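Vidach Side Table, Assembly Guide
Section 4: Legs and Top

4.1 Before you start

Read this section through once before joining any parts. The legs can be fitted by one person. Turning the finished table over takes two people.

Work on a flat surface larger than the table top. Cover it with plastic sheeting or a clean blanket. Grit under the top will scratch the finished face, and scratches of this kind are not covered by the warranty.

Keep the legs away from heaters and direct sun until they are fitted. Parts stored below freezing should be left indoors for 4 hours before assembly.

CAUTION: Do not use power tools on the threads. All joints in this section are closed by hand.

4.2 Checking the threads

1. Wipe the threaded end of each leg with a dry cloth.
2. Run a fingertip around the thread. Remove any loose plastic.
3. Check each socket in the top for packing foam. Foam left in a socket will stop the leg short of its seat.
4. Set aside any leg with a cracked collar. Do not glue it. Order a replacement under part number 63.

NOTE: Legs from the Hedov bench and the Irnier plant stand look similar but have a finer thread. They will start in the socket and then bind. If a leg binds in the first turn, back it out and check where it came from.

4.3 Fitting the legs

1. Lay the top on the covered surface with the ribbed side facing up.
2. Hold the first leg upright over a corner socket, threaded end down.
3. Turn the leg counterclockwise until the thread drops slightly, then turn it clockwise.
4. Continue by hand until the collar meets the socket rim. Stop there.
5. Fit the leg at the opposite corner next, then the remaining two.
6. Go around all the legs again and close each one by a further quarter turn.

CAUTION: A leg that goes in at an angle is cross-threaded. Remove it at once. Forcing it will damage the socket, and the top cannot be repaired.
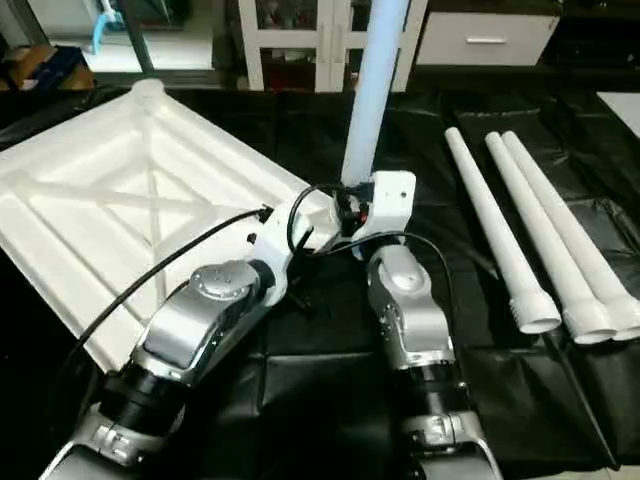

Legs may be fitted in any color order, as the thread is the same on all Vidach legs from the same series. Lay unfitted legs flat to one side of the top so they do not roll under it. A mixed set, such as white legs with a light-blue one, goes together in the same way as a plain set. On tops with ribs that cross in an X, keep hands and tools off the ribs while turning the legs, and do not use the ribs as a grip when lifting.

4.4 Turning the table over

1. Stand one person at each end.
2. Lift the table by the rim of the top. Do not lift by the legs.
3. Rotate it in the air and set all the legs down together.
4. Press on each corner in turn. If the table rocks, turn it back over and repeat step 6 of 4.3.

A gap of up to 2 mm under one leg is within tolerance on a new table and normally closes after the first day of use. For uneven floors, fit the Gil foot pads (sold separately).

4.5 Care

Check the joints again after 400 hours of use, or whenever the table has been moved. Clean the legs with water and mild soap. Do not use solvents.

Section revised Aug 11, 2026. Text: In-ho Seol.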